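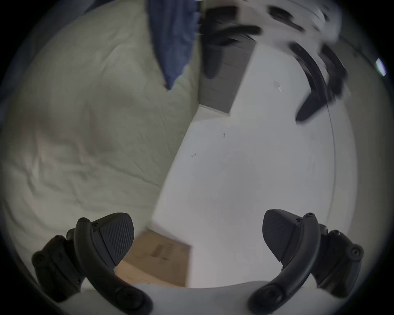 Virach opens linen and clothing rental for furnished apartments in Brullarside

Brullarside, 3 Aug 2021 – Virach, a textile care company based in Brullarside, today announced a new rental service for people who live in furnished apartments for a short time. The service is called Baird. It gives tenants clean bed linen, towels and simple everyday clothing for a fixed monthly price, and it takes back everything for washing.

The service starts with 226 apartments in Brullarside and the neighboring town of Bornberg. The owners of these buildings signed the contract with Virach in July. Tenants can order from the first day of their stay, and there is no deposit to pay.

Many people who come to the region for work stay between one month and six months. They often buy cheap sheets and basic clothes when they arrive, use them for a short period and leave them behind when they move out. Building owners told Virach that these things are difficult to reuse, as they come in many sizes and their quality is very different. Some of the sheets do not fit the next bed. Most go to the trash.

With Baird, each apartment is registered with its bed size before the tenant moves in. Two sets of sheets are delivered in a closed cotton bag, and the same bag is used for the return. Exchange takes place every second week, at a locker in the entrance hall of the building. Tenants who work night shifts do not need to wait at home for a driver.

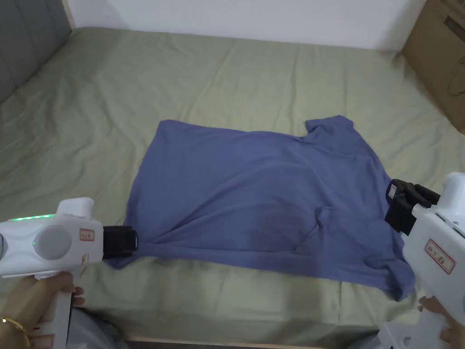

The clothing part of the service is small at the beginning. Tenants can choose plain T-shirts, sleepwear and light sweaters in adult sizes. Underwear and socks are not offered for rental. Virach decided to begin with clothes that can be washed together at one temperature – this keeps the price low and makes the sorting easier for the staff.

All items are washed at the company's own laundry in Bornberg. The laundry was renewed last winter and now reuses part of its rinse water for the first wash of the next load. Items with small damage are repaired and go back to the shelves. Items that cannot be repaired are cut into cleaning cloths, which are sold to local workshops.

The monthly price for one person is 77 crowns and includes delivery, washing and normal wear. Couples who share one bed pay for one set of linen and choose clothing separately. The contract can be stopped at the end of any month.

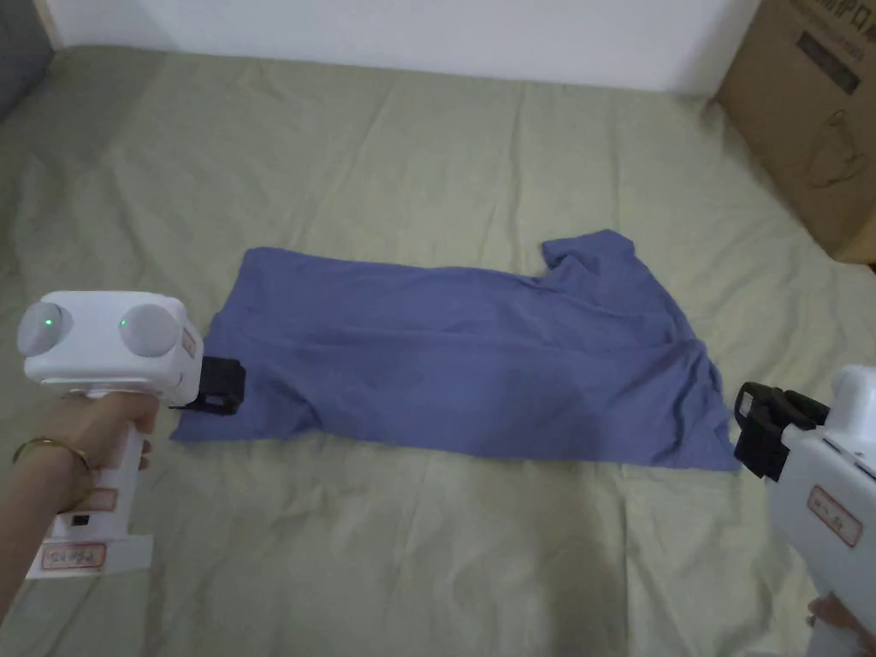 What happens if a tenant stains or tears an item?

Normal stains and small tears are included in the price. The tenant puts the item in the return bag together with the rest and marks it on the paper label. Only lost items are charged, according to the price list that comes with the first delivery.

Building owners do not pay for the service. They provide the space for the lockers and inform new tenants when they sign the rental agreement. In return, Virach cleans the mattress covers and the curtains of each apartment once between two tenants, without extra cost. The first lockers are already installed in the buildings near the Brullarside train station, and the remaining buildings will follow before the end of autumn. 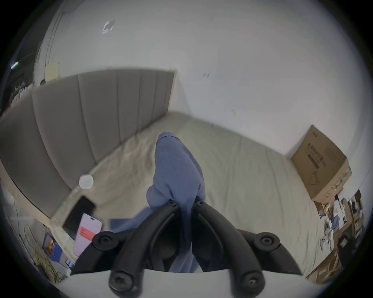 Virach will also accept used cotton clothing from tenants who are moving out, also if it was not rented from the company. The pieces should be clean and can be left in the lower part of the locker. Those in good condition are given to a clothing shop in Bornberg – the others are used for cleaning cloths in the same way as the rental items.

Tenants can ask for the order form at the office of their building or at the Virach customer desk in Brullarside. The form is available in English and in the local language. Orders placed before noon are delivered on the next working day.

About Virach
Virach washes and repairs textiles for hotels, guesthouses and residential buildings. The company has its head office in Brullarside and operates a laundry in Bornberg.

Press contact
Virach, Press Office, Brullarside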